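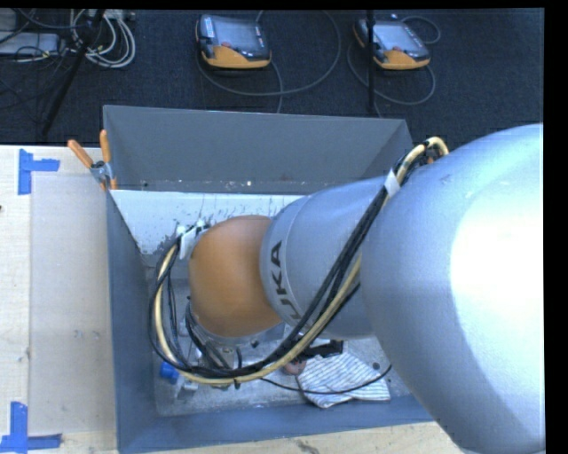 What kind of bin should you use for sorting and packing at the bench? An open rectangular one with plain walls that flare out toward the rim suits nearly everything in this guide, because your hands and your parts both have room to come and go.

## Section 2: Setting up your bench bin

Welcome to the part of the Ninedcombe bench guide that most people are tempted to skip. A bin is a bin, after all, and you may well have been using one for years without any instructions at all. Still, fifteen minutes spent on the set-up will save you a good deal of reaching, fishing about and muttering later on, so put the kettle on and work through it at your own pace.

These steps apply to the standard open bin and to the deeper Polat version. If you have the folding Wunell bin, the placement steps are the same, but please read the hinge notes in Section 4 before you put any weight in it.

### Before you start

Clear the bench top and give it a wipe. Grit under the base is the usual culprit when a bin rocks, and it will scratch the bench finish as well. You'll want a soft cloth, a pencil, the 2 grip strips from the accessory bag and a tape measure (the cheap sort is fine).

### Placing the bin

1. Set the empty bin on the bench with one long side facing you. Stand where you would normally work and let your arms hang naturally.
2. Slide the bin toward you until you can touch the far bottom edge without leaning. If you find yourself up on your toes, the bin is too far back or the bench is too high, and it's better to fix that now.
3. Leave a clear strip of bench on your favoured side for whatever you take out. A strip as wide as your forearm is plenty for small parts.
4. Press down on each corner in turn. If one of them gives, lift the bin, wipe underneath and try again.
5. Trace lightly around the base with your pencil, then lift the bin away.
6. Peel the backing from the grip strips and lay them just inside your pencil line, one at each short end. Lower the bin straight down onto them and lean on it gently for a minute or so.

**Note:** The strips reach their full hold overnight. If you set up on a Monday afternoon, go easy on the bin until Tuesday morning.

**Caution:** Flared walls are wider at the rim than at the base. Measure your clearance at the rim, particularly near drawers, vices or a neighbouring shelf. We have had more than one letter about skinned knuckles!

### Filling it

1. Start with the heaviest pieces and lay them flat over the floor of the bin, spreading them toward the corners.
2. Add lighter pieces next. Pour from low down, with the lip of the carton resting inside the rim, so nothing bounces out or chips.
3. Stop well short of the rim. The standard bin is rated for 11 kilograms when it sits on the grip strips, and less if you plan to carry it.
4. Give the contents a gentle stir with your hand and check that the pieces at the bottom can be reached without digging.

**Note:** Small things love a corner. If you're forever chasing washers into the back right-hand one, cut a wedge of stiff foam and tuck it in. It looks a bit homemade – ours certainly does – but it works nicely and comes out for washing.

### Lighting and colour

Matte walls are kind to the eyes, and a grey or blue-grey bin shows up brass, white plastic and bare timber very well. Dark rubber parts are harder to pick out. A sheet of pale card on the floor of the bin helps enormously, and you can replace it when it gets grubby. Aim your lamp from the side opposite your working hand so you aren't reaching into your own shadow.

### Cleaning

Empty the bin completely and wipe it with warm water and a drop of dish soap, then dry it with the cloth. Please keep solvents and scouring pads away from the walls, as they leave shiny patches that won't come out. Spare grip strips can be ordered from Beltitz under part number 332.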